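Log the Idle Arm

Most bimanual control stacks I have reviewed share one assumption, and I think it is wrong. The assumption is that an arm doing nothing has nothing to report. The planner assigns a task to one arm, the other is parked or held, and from that moment the second arm drops out of the logs except for a joint state line and a heartbeat. Its camera is still running. Its frames go into a ring buffer and are overwritten.

My argument is for keeping them, indexing them, and feeding them to the planner as first-class input. The cost is real and I will get to it.

Start with what a planner knows during a two-arm tabletop task. It has a scene model built from whatever views were fused at the last update. It has the active arm's wrist view, which is good for the last few inches of an approach and poor for nearly everything else. Once the fingers close on something, the active wrist camera is looking at the object it holds and a small patch behind it. If the object is large or shiny, the useful pixel count drops further. The scene model is now old, and the one sensor in constant use has the worst view of what is changing.

The waiting arm has a much better view of the same event. It is off to one side, it is still, and the thing being manipulated is often somewhere in its field of view by accident of how the two bases are mounted. A static camera with known extrinsics is the easiest case in robot perception. We throw it away because the task graph says the arm is idle.

At Veltden, where I worked on the planning layer of a system called Durkar, we tested this on old runs. We had kept full video from both wrists for 3,271 episodes, mostly by oversight. I had the failures relabeled by the earliest frame, from either camera, in which a person could tell the episode was going bad. In 70 percent of them that frame came from the arm that was not assigned the step. The median lead over the active camera was seven frames. At our control rate that was enough to stop a motion before contact. 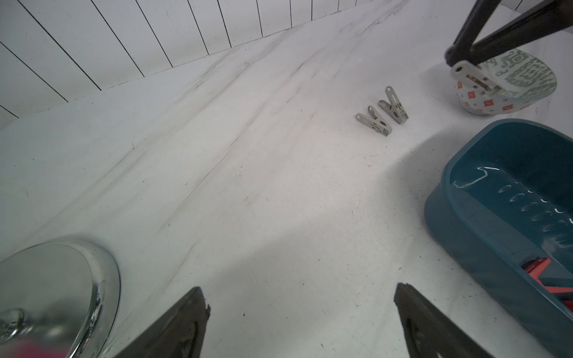 Wrist view from an arm with its fingers open and empty. The other arm is at the rim of the bowl, upper right.

Consider what a frame of this type offers. The bowl is tilted, and the tilt can be estimated from its rim and from the printed pattern on the outside. The contact between the other gripper and the rim is in view. The clothespins and the basin give fixed references for checking the table plane. None of it requires the viewing arm to move. A planner that reads only the task graph would record one word for this arm: waiting.

The first objection is always bandwidth. Two wrist streams at full rate double the perception load, and most of the added frames say nothing new. I agree with the second half. The answer is a scheduler that prices views. Our version scored each camera by how much of the active arm's gripper was expected to be visible, given the current joint angles and a coarse occlusion check, and gave the frame budget to the higher score. The check is cheap. It uses the kinematic model that the collision checker already loads. In practice the budget shifted to the passive arm shortly after each grasp and back again during the next approach, and total load stayed where it was.

The second objection is calibration. A passive view is only worth as much as the transform between the two bases, and that transform drifts. This is a fair point and a bad reason to discard the data. If the passive camera sees the active gripper, the system has a calibration check on every step for free: project the gripper from the joint angles, compare it with what the camera sees, and track the residual. Teams that discard the passive view find out about drift when a handover fails. I have watched people spend a full Wednesday on camera mounts when a plot of that residual would have pointed at a base bolt.

The third objection came from Oluf Stougaard, who wrote the executor for Durkar and disagrees with me to this day. His position is that each arm's control loop should depend only on its own sensors, so that faults stay contained. If the left camera hangs, the right arm should not care. I accept this for the servo loop. A controller running at high rate should not block on a frame from another device with its own clock. But the planner is not a servo loop. It can take late data, missing data and conflicting data, or it is not much of a planner. The right place for the boundary is between those two layers, and too many stacks put it between the arms.

There is a tooling problem underneath all of this. Log formats encode opinions. The format we inherited, Forkel, keyed every record by active effector. A frame with no active effector had no valid key, and the writer dropped it without a warning. Nobody decided that passive views were useless. A schema decided it, years earlier, for a single-arm machine. When we moved to Harawira we keyed records by time and sensor, with task state as an attribute that could be empty or could change later. That was a small change, 4,000 lines including tests, and it made the relabeling study possible to repeat.

I would ask three things of anyone building a two-arm stack now. Key the logs by sensor and time. Let the planner subscribe to any camera regardless of which arm holds the task. Replace the idle state with two states, one for an arm that is parked and one for an arm that is observing, and let the planner choose between them. The third will start arguments, mainly over who owns the pose of an observing arm when a small wrist rotation would improve its view. We gave that to the planner with a tight joint limit and a low speed cap. Stougaard wanted it in the executor. The code has a flag for each.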